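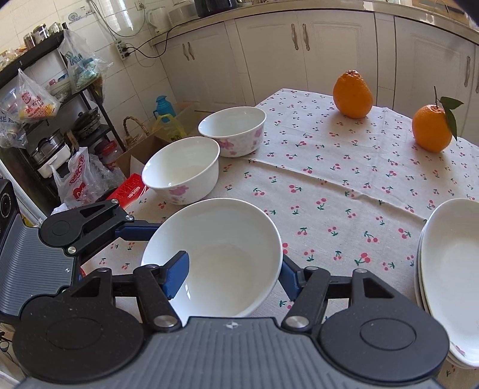
The letter came in April and Colette Guillot didn't open it till the evening. Second post, brown envelope, Ledmont stamped on the back. She knew what it was. Everyone on Fluren Road had had one by then. She put it on the kitchen table, on the cloth with the little cherries, next to the white bowl, and went and did the bins. Came back. Still there. Creases in the cloth like someone had slept on it. She got a knife and slit the thing open standing up, coat on.

740 pounds. For the boat. Her father's boat, which hadn't floated in years and which she'd been told, twice, was worth nothing.

She rang Kalevi.

"Don't sell," he said. No hello.

"You don't know what I'm going to say."

"They're buying all of them. Kauppinen's sold. Urho Miettinen sold, the fool, he got less than you. Five boats since Easter. What do they want with five dead boats?"

She didn't know. She could hear his telly going, some quiz. She said she'd think about it, and he said thinking was how Urho started.
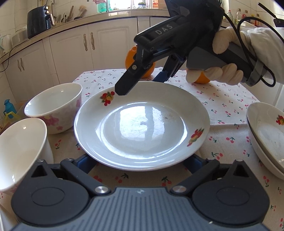 Iida Nurmi
Fiction editor and occassional contributor

Morning. She hadn't slept. She took the cherry cloth's good plate, the big one with fruit on the rim, and ate toast off it, because why not, who was it being saved for. Then down to the yard with the key.

Berth 114. The tarpaulin had gone green. She pulled it back and water ran down her sleeve – cold, right to the elbow – and underneath was the cabin door, and the name he'd painted himself. Vendulance. Not a word in any language. She'd asked him once and he said it was what the sea sounded like when it was in a good mood.

Somebody had been in. Lock fine, hinges fine, but the cushions were stacked wrong. He never stacked them like that. And on the chart table a pencil, new, sharpend at both ends.

She sat down. Listened. Gulls, a van reversing, the tap dripping by the slip.

Then footsteps on the boards, slow, and a woman's voice, very polite.

"Miss Guillot? It's Fumiko Uchida, from Ledmont. I was hoping you'd not sign it."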